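Home Talk Boards > Floors and Walls > Carpet tiles "rated for 20 years" -- anyone believe this?

Started August 24, 2021

dullpencil
Joined: 6 years ago
We have a small office over a shop and the flooring has to go. The landlord will pay for part of it if we use his supplier, a place called Guerra Flooring. They are pushing a carpet tile from Sustar that is supposed to last 20 years under "heavy commercial traffic." The brochure has a lot of leaves on it and not much else. I asked what test they ran and the sales guy told me it was an industry rating. I asked which one and he said he'd get back to me. That was in April.

Does anyone have these down, and for how long? I don't want to hear from people who put them in last month and love them.

moth_eaten
I have the Sustar ones in a hallway and two rooms. Going on six years. They look fine in the rooms and bad in the hallway. There's a path down the middle where the pile is flat and it won't come back up no matter what you do with the vacuum. So is that "lasting"? The tile is still there. Nothing has come up. I suspect that's what the 20 years means, that the thing will physically be on your floor.

dullpencil
Thanks. That is pretty much what I figured. Did you ever try to claim on it?

moth_eaten
I read the warranty and gave up. It covers loss of face fiber by weight. You have to lose a certain amount of it before they call it wear. Matting and crushing are excluded, and so is fading near a window, and so is anything under a chair without a mat. I don't have a lab in my kitchen so I couldn't tell you what my fiber weighs.

kd_lowpile
You guys are being hard on it. I lay floors for a living and I've put down Sustar, Bernholm and a bunch of no-name stuff. The name brands hold their size better. Cheap tile shrinks and you get gaps you can see from the door. A 20 year rating isn't a lie, you just have to know what it covers. Every warranty in every trade has exclusions.

dullpencil
Sure, but if I have to know what it covers before the number means anything, why is the number on the front of the brochure and the exclusions on the back?

kd_lowpile
Because it's a brochure.

grayfloor
I'll put in a word for picking the pattern before you worry about the brand. Whatever you buy is going to get dirty and get walked on, and what matters day to day is how much of that you can see. We had solid charcoal at my last job and every crumb showed up like it was lit from below. Where I am now it's a gray stripe all through the building and I couldn't tell you the last time it was cleaned, which may be a bad thing to admit.

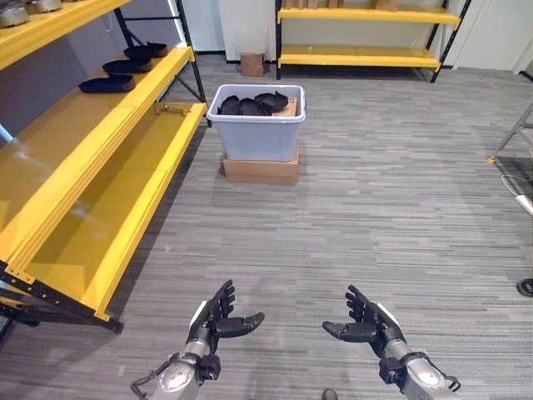
The other point about stripes is that the direction matters more than people think. Run them all one way and any seam that's a hair off will jump out at you. Quarter turn every other tile and you can get away with a lot, including swapping one out later on. I'd ask for a box of each and lay them loose for a week before signing anything. If Guerra won't lend you a box, I'd wonder about that too.

dullpencil
I like the idea of a loose test. I'll ask. I'm not sold on the swapping part though. Everyone says "just replace the one tile" and I have never seen it look right. The new one is always brighter.

grayfloor
It is for a while. You take the worn one out, move a half-worn one from under a desk into its spot, and put the new one under the desk. Nobody looks under desks.

moth_eaten
That works if you bought spares. I bought 6 extra and they went fast. When I tried to order more, the color had been "refreshed," meaning they changed it and kept the same name. So much for that.

kd_lowpile
Dye lots. I tell every customer to buy ten percent over and every customer thinks I'm padding the bill.

dullpencil
To be fair, I would have thought that too.

hollis_st_renter
Has anybody mentioned glue? We had Grilleck adhesive dots under ours, the kind that are supposed to peel off clean. They did not peel off clean. I spent two weekends scraping a floor that was "100% residue free" according to the package. I'd trust the tile before I'd trust the dots.

kd_lowpile
What was under it? Bare concrete or was it sealed?

hollis_st_renter
No idea. It was a floor.

kd_lowpile
Well, that's your problem. Unsealed slab will hold on to anything. I've used those dots on a sealed floor and had no trouble at all.

hollis_st_renter
The package didn't say sealed. It said "all hard floors."

moth_eaten
I'm with hollis on this one. If it only works on some floors then print that on the box.

dullpencil
Ours is old plywood with paint on it, so I guess I get to find out. Does Bernholm make anything in a stripe? Their site wants my phone number before it will show me a price, and I'm not doing that.

kd_lowpile
They do, in two or three grays. Costs more. I'd say it's worth it in a doorway and a waste in a back room. Whatever you pick, prime that plywood first -- paint lets go and then the tile walks.

dullpencil
OK. I'm going to call Guerra again, ask for a loose box and ask for the test report in writing. If I get either one I'll post it.

moth_eaten
Ask for the full warranty while you're at it. Mine came as a link and the link was dead.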